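How to season and care for stainless steel trays so food does not stick

When I moved to Ponside I started to help in a small lunch kitchen, and there I learned that stainless steel trays are simple to own but not so simple to keep nice. At home I had always used glass. Glass forgives many things. Steel shows every drop of water and every mistake with the oven.

In this page I write down the way I clean, season and store my trays. I have done it like this for 3 years and the oldest ones still look good. You don't need special products. I use dish soap, baking soda, white vinegar, a neutral oil and two soft cloths.

Before you start

Look at the bottom of the tray, or at the paper it came with. If it says non-stick or coated, please stop here, these instructions are only for plain steel. Check also that the tray is flat. Put it on the bench and press one corner. A tray that rocks is fine for serving, but in the oven the oil will run to one side and you will get a brown line there.

New trays often have a thin film of factory oil. You cannot always see it, but you can smell it when the tray gets warm.

Step 1. First wash

Fill the sink with hot water and a good squeeze of dish soap. Leave the trays in for ten minutes. Wash with the soft side of the sponge, inside and outside, and take extra time in the corners and under the rim. If the brand is Cruzado, which is sold in my local shop, the price label has a very strong glue. Rub a little cooking oil on it, wait, and then wash again.

Rinse with clean water and dry with a cloth straight away. Do not leave them on the rack. The water in our town has a lot of minerals and it makes white spots in less than one hour.

Step 2. Take away old stains

For new trays you can skip this step. For old trays, make a paste from three spoons of baking soda and one spoon of water. Spread it over the stain and leave it for half an hour. Then rub always in the same direction as the fine lines in the metal. If you rub in circles you will make small scratches which catch the light, and they don't go away.

Rainbow colours come from heat and they are not dirt. A cloth with white vinegar will remove them. I bought once a polish called Brillar for this, and it worked well, but vinegar did the same job for much less money.

Never use steel wool, and never bleach. Bleach can make tiny holes in the metal.

Step 3. Season the surface

Not everybody seasons stainless steel, and if you only use the trays for serving you don't need it. For baking rolls or roasting vegetables I find it helps.

Heat the oven to 180 degrees. Put one teaspoon of canola oil in the dry tray and spread it with a cloth until you think there is almost nothing left. Then wipe one more time with a clean cloth. Too much oil is the usual mistake, because it becomes sticky like glue. Put the tray upside down in the oven for one hour, turn the oven off, and let it cool inside with the door closed.

If the surface has a light gold colour, it is good. If it is sticky, put it back for another half hour.

Step 4. Using the trays for serving

Pastries with butter can leave a greasy mark on steel, so I put baking paper under them when they will stay out for a long time. Lemon, tomato and salty food should not stay in the tray overnight. For a buffet, I like to set the trays in one row at the back of the table and keep the front free for plates.
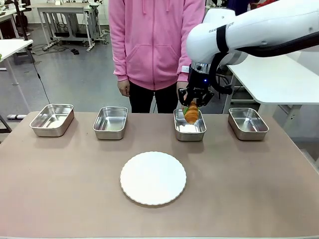 Step 5. Daily cleaning

After use, let the tray cool down on its own. Cold water on hot steel can bend it, and you will hear a loud bang when it happens. Wash by hand with a little soap. The dishwasher is possible for unseasoned trays, but take them out before the drying program, otherwise you get spots.

When food is burned on the bottom, cover it with water, add a spoon of baking soda and heat it slowly on the stove until it bubbles. Most of it will lift with a wooden spoon.

Step 6. Storage

Stack the trays only when they are fully dry. I put a sheet of kitchen paper between them, so the rims don't scratch the tray below. My trays live in a Winumach drawer organiser, standing on the side like books, and this is more practical than a stack if you have the space.

If you will not use them for a few months, wash them again before the first meal. Seasoned trays can smell a bit of old oil after a long time in the cupboard. In that case wash with warm vinegar and water, dry, and repeat step 3.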